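goltum-migrateurs : lisez-moi

Relevés de premières arrivées, oiseaux migrateurs, secteur de Goltum. Version du 29 avril 2018. Remplace l'ancien tableur (à jeter svp, il y avait deux colonnes décalées).

Contenu
arrivees.csv : 254 lignes, une par espèce et par printemps
especes.csv : 23 espèces, nom français + nom latin
sites.csv : les quatre points de relevé, dont l'étang d'Ullora et la digue Peker
notes.txt : en vrac, pas relu

Colonnes de arrivees.csv
espece, annee, date_premiere, site, observateur, effectif, chant (o/n), remarque
Séparateur point-virgule. Encodage UTF-8, sauf notes.txt qui est resté en latin-1, à convertir un jour.
Dates en AAAA-MM-JJ. Case vide = pas vu OU pas cherché, malheureusement on ne peut plus distinguer pour les 18 premières lignes.

Méthode
Passage de 60 minutes, tôt le matin, à pied. Pas de repasse. Oiseau entendu seul accepté si deux observateurs, sinon mettre n dans chant et expliquer en remarque. Hirondelle de rivage : uniquement Ullora, le reste c'est du passage en vol, pas compté.

Problèmes connus
- Pouillot fitis / véloce : confusions probables les deux premiers printemps. Geert a corrigé ce qu'il pouvait d'après ses carnets.
- Digue Peker fermée une partie du printemps 2016 (travaux), donc dates trop tardives pour le traquet. Ne pas faire de moyenne avec.
- effectif parfois noté "qq". A nettoyer.
- Un torcol en double, je sais plus lequel est le bon.

Pas dedans : les départs d'automne. Comfort Ankrah a les fiches de septembre, saisie pas commencé.

Utilisation
Libre pour usage non commercial, citer « relevés Goltum, De Graaf et Ankrah ». Pour les sites de nidification précis, demander d'abord, ils ne sont pas dans le fichier exprès.

Corrections : écrire à Geert De Graaf, avec le numéro de ligne, sinon on s'y retrouve pas. 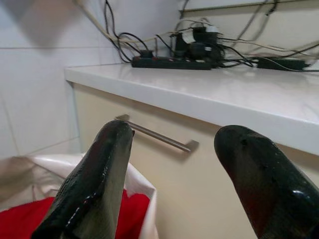 Façade crème, poignée barre en métal.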